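How does a robot learn to grab stuff? You show it! Over and over.

We're building a grabber called Skumer at the Parnelley workshop. You hold it in your hand, squeeze, and it pinches. Easy for you — hard for a robot. 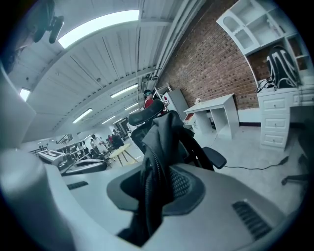 By Bero Munasinghe | May 29, 2023 | Workshop kids page

See the gray plastic shell? Black slots in it are vents. Same idea as the ones on a computer — they let heat out. Long room, brick wall, plenty of space to roll a chair.

Skumer has 2 fingers. So far more than 700 practise grabs. Socks, mostly. Spoons are slippery, teh worst.

Next up, in June: 14 new things to pick up. Grapes too. Gently!!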